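전동 드릴 하나 사려다가 한 달을 보낸 이야기

2021년 6월 18일

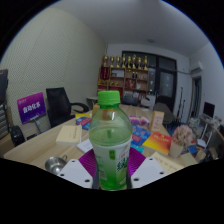

집에서 가끔 쓰는 정도라면 전동 드릴은 몇 볼트짜리를 사야 할까요?

선반 달고 가구 조립하는 게 대부분이라면 12볼트급이면 충분합니다. 콘크리트 벽을 자주 뚫을 계획이 있을 때만 18볼트 해머드릴을 보시면 돼요.

이 두 줄을 쓰려고 제가 한 달을 헤맸어요ㅎㅎ 작년 12월에 이사 오고 나서 커튼봉도 달아야 하고, 신발장 경첩도 흔들리고, 현관에 옷걸이도 하나 있었으면 했는데 집에 있는 공구라고는 손드라이버 한 자루뿐이었거든요. 경첩 나사 네 개 조이고 나니까 손바닥 가운데가 벌겋게 까져서, 그날 밤에 바로 검색을 시작했습니다.

처음에는 무조건 센 게 좋은 줄 알았어요. 그래서 Turel 18볼트 세트를 장바구니에 넣어 놓고 며칠을 고민했는데, 매장에 가서 들어 보니까 생각보다 훨씬 묵직하더라고요. 배터리까지 끼우면 머리 위로 팔을 들고 천장 쪽 작업하는 건 저한테는 무리였어요. 커튼봉이 첫 번째 목표였는데 말이죠.

그다음에 본 게 Ulunard 12볼트였고 결국 이걸로 샀습니다. 최대 토크가 34뉴턴미터라고 적혀 있는데, 숫자만 봐서는 감이 안 오시죠? 저도 그랬어요. 써 보니까 소나무 판재에 긴 나사 박는 건 힘 하나도 안 들고, 오래된 문틀처럼 딱딱한 나무는 아래구멍을 먼저 뚫어 주면 잘 들어갑니다. 아래구멍 안 뚫고 욕심내다가 나사 머리를 두 개나 뭉개 먹었으니 제 말 믿으세요. 뭉개진 나사 빼는 건 또 다른 고생이에요. 고무줄 끼워서 돌리라는 글이 많던데 저는 실패했고, 펜치로 머리를 잡고 천천히 돌려서 겨우 뺐어요.

클러치 얘기도 좀 할게요. 드릴 목 부분에 숫자가 적힌 링이 있잖아요. 저는 처음에 그게 속도인 줄 알고 제일 큰 숫자에 놓고 썼어요(설명서를 왜 안 읽었을까요). 숫자가 커질수록 더 세게 조인 다음에야 헛도는 구조라서, 조립 가구처럼 무른 파티클보드에는 낮은 숫자에서 시작해야 합니다. 서랍장 하나는 이미 나사 구멍이 헐거워져서 이쑤시개에 목공풀 발라 끼우고 다시 박았어요. 의외로 아주 튼튼합니다!

비트는 따로 사는 걸 추천해요. 드릴에 딸려 온 건 끝이 금방 닳았고, Proveck 비트 세트로 바꾸고 나서는 나사에서 미끄러지는 일이 확 줄었어요. 68개들이라 너무 많나 싶었는데, 정작 쓰는 건 십자 2번이랑 육각 두어 개뿐이에요. 그러니까 처음 사시는 분은 작은 세트로 가셔도 됩니다. 다만 십자 2번은 넉넉히 있는 게 좋아요. 꼭 그것만 없어지더라고요. 소파 밑에서도 나오고 빨래하다 주머니에서도 나오고.

콘크리트는 어떻게 했냐고요? 현관 옷걸이 자리가 하필 콘크리트 벽이었는데, 제 드릴로 한 번 시도해 봤다가 페인트만 벗기고 포기했습니다. 구청에서 하는 공구 대여소에서 해머드릴을 빌렸더니 구멍 하나에 숨 몇 번 쉴 시간밖에 안 걸렸어요. 일 년에 한두 번 쓸 거면 빌리는 쪽이 훨씬 낫다고 생각해요. 대여할 때 콘크리트용 비트가 포함인지 꼭 물어보세요. 저는 안 물어봤다가 근처 철물점까지 뛰어갔다 왔습니다. 보안경이랑 마스크도 챙기시고요. 벽 가루가 눈썹까지 하얗게 앉아요.

벽에 구멍 뚫기 전에 전선 위치 확인하는 건 제발 빼먹지 마세요. 콘센트 바로 위아래는 피하는 게 좋고, 저는 저렴한 탐지기를 하나 샀는데 Tlapale라는 제품이에요. 금속에 가까워지면 삑삑거리는데 석고보드에서는 꽤 잘 맞고, 콘크리트에서는 여기저기서 다 울려서 좀 애매했어요. 확신이 안 서면 그 자리는 그냥 포기하고 옆으로 옮겼습니다.

배터리 관리는 덴마크에서 목공방 하는 Auður Bundgaard 님한테 댓글로 물어봤어요. 제가 예전부터 블로그를 구독하던 분인데 답이 엄청 길게 와서 감동! 요약하면 완전히 바닥날 때까지 쓰지 말고, 오래 안 쓸 때는 절반쯤 충전해서 서늘한 곳에 두라는 거였어요. 겨울 베란다에 두는 건 별로라고 하셔서 지금은 옷방 선반에 올려놨습니다. 그분은 공방에서 나사를 하루에 거의 300개씩 박는 날도 있다는데, 저는 아마 평생 박아도 그만큼 될까 싶네요.

그래서 지금까지 한 일은 커튼봉, 신발장 경첩, 현관 옷걸이, 그리고 엄마네 욕실 수건걸이까지예요. 수건걸이는 타일이라 엄청 떨렸는데 마스킹테이프 붙이고 타일용 비트로 아주 천천히 돌리니까 금 안 가고 뚫렸어요. 이때는 해머 기능을 꼭 꺼야 해요. 엄마가 이제 주방 선반도 해 달라고 하셔서 브래킷 알아보는 중인데, 무게를 얼마나 버티는지 적힌 제품이 생각보다 드무네요. 혹시 써 보신 것 중에 괜찮은 거 있으면 댓글로 좀 알려 주세요.

아, 그리고 드릴 케이스는 큰 걸로 사세요. 제 건 비트 세트가 안 들어가서 따로 들고 다녀요.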